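Search entries... Search

Notebook, laundry room side
October, started writing this at the bench, finished after lunch

OK, dryer day again. I promised Paweena Inthanon I'd write down what I was doing this time instead of leaving her a sticky note, so this is the long version.

The job list for this week was the machines marked 1, meaning the dryer and the washer that go together, before we let the rest of the group back in to run their fabric loads. Last month's Jendomton towels came out smelling like a basement and everybody blamed the detergent. I blamed the detergent too! But Paweena ran the same towels with the Zotano liquid and with plain water and they both stank, so it's not that. My money is on washer doors being shut the second a load comes out. I've been guilty of it myself because the aisle is narrow and I've cracked my hip on that door more than once.

So, new habit as of now: washer door stays open between loads. Wide open, not propped an inch with a sock. If you need to get past, swing it in, walk by, swing it back out.

Things I did this morning, more or less in order:

Wiped the washer gasket with a cloth and warm water with a splash of white vinegar. Gray gunk in the bottom fold, as expected, and one bobby pin (not mine). Went over it twice. I did not get to the dispenser drawer, that's for tomorrow.

Cleaned the lint grille on the dryer, the curved one along the front lip. I brushed it with the old paintbrush first and then used the vacuum with the narrow nozzle. The vacuum alone doesn't get it, the fluff packs into the little holes and just sits there. A dry toothbrush would probably beat the paintbrush — if anyone has a spare, leave it in the tin.

Then the test pieces. I only want one piece in the drum when I'm checking the dryer, so there's nothing for it to wrap itself around. The bright green one is my favorite for this because you can spot it from across the room and you can't forget it in there. (We lost a black sock for most of the summer. It was in the drum the whole time, stuck up high.)

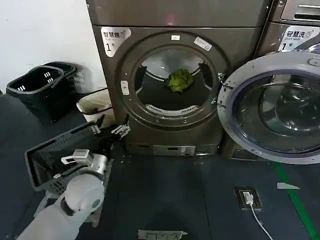
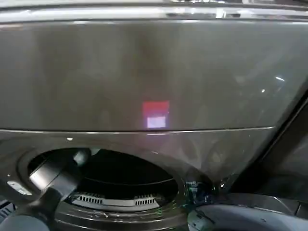 First one: dryer no. 1, green piece at the back of the drum, washer door open on the right.

Where was I. Settings. Paweena and I don't agree about these and I'd like to get it on paper. She likes a long, low cycle for everything. I like medium and a timer, and go look at it. For the Iwasaki cotton samples I think she's right, they pucker if you look at them wrong. For the Drotumham fleece I think I'm right, it's dry long before her cycle ends and then it just rolls around getting pills on it. We said we'd each do a set our own way and compare. I'll do the fleece first since there's a pile of it waiting and it's taking up the good shelf.

Spin speed on the washer, I've been using 1000 for the cottons and that seems fine, they come out damp but not dripping. Please don't change it in the middle of a set. Somebody did in the last batch and the weights were all over the place, so I had to throw out 33 minutes of timings and start again. I'm not mad, just write it down if you touch it!

Weigh the pieces dry, weigh them again out of the spin, and again out of the dryer. Shake each one out before it goes in the dryer. I know it feels fussy, but a piece that goes in as a wad comes out as a wad with a cold wet middle, and then the final weight doesn't mean much. The kitchen scale is OK for this. It reads a little high when it's right up against the wall, so pull it forward.

Log sheets are up to number 77 now and the folder won't close. I'm starting a second folder, blue, same shelf. Old sheets stay put until Paweena has typed them in.

Still to do:

- dispenser drawer on the washer
- wipe the dark fronts with the microfiber, they show every fingerprint, and no paper towels please, they leave fuzz
- fleece set, my way, 4 pieces per load
- cotton set, Paweena's way
- sniff test on the towels after a week of open doors (I volunteer, reluctantly)
- buy vinegar, the bottle's down to the last inch

One more for Paweena — the lint bin is full again and the lid has stopped staying on, so I've moved it under the bench for now. If you can find the bigger one with the foot pedal, let's use that. I looked in the closet and behind the ironing board and had no luck.

Back at it tomorrow with the fleece.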